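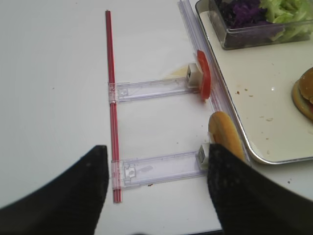 Tomato, cheese and bun at the filling table, with the salad box on the tray

Burger assembly staff, part time, Clulent Kitchens, Usuditz

We are looking for people to join the sandwich and burger line at our Usuditz kitchen. Clulent has made filled rolls and burgers for canteens and staff shops since 1994. The work is done standing, at a table, and you will be shown how to do it on your first shift.

Duties
Setting out buns, sliced tomato, cheese and patties
Filling the salad box with shredded cabbage and lettuce
Building burgers to the card for that day's order
Wiping down trays and tables between batches
Labelling and chilling finished orders
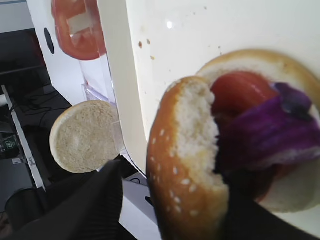 Sesame bun with tomato, part way through filling

Hours are 8 am to 2 pm, four days a week, with Friday as the main delivery day. There is a paid break of 30 minutes. Overalls, hats and gloves are supplied and washed by us. You need your own flat, closed shoes. 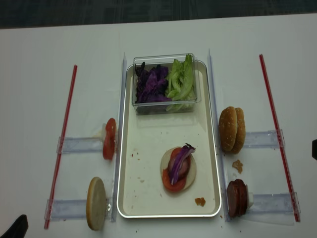

Most of our orders come from the Martinelli canteens, and they ask for the same build every time. The bottom bun goes down first, cut face up, then the tomato, then the meat, with the purple cabbage on top of that. Other customers have their own cards and you will not be expected to learn them all at once. We care more about clean hands and a steady pace than about speed in the first month.

No catering experience is needed. You must be able to read an order card in English and lift a full crate of buns. Food hygiene training is given in paid time. The next group starts in January.

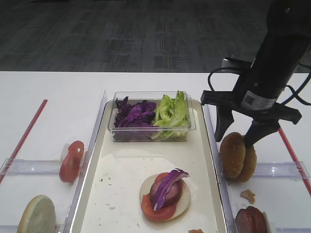
Do I need a food hygiene certificate before I apply?
You can apply without one. We book the course for you once you have accepted the job.

To apply, pick up a form at the Fokau Road entrance or ask for one to be posted. Please say which days you cannot work.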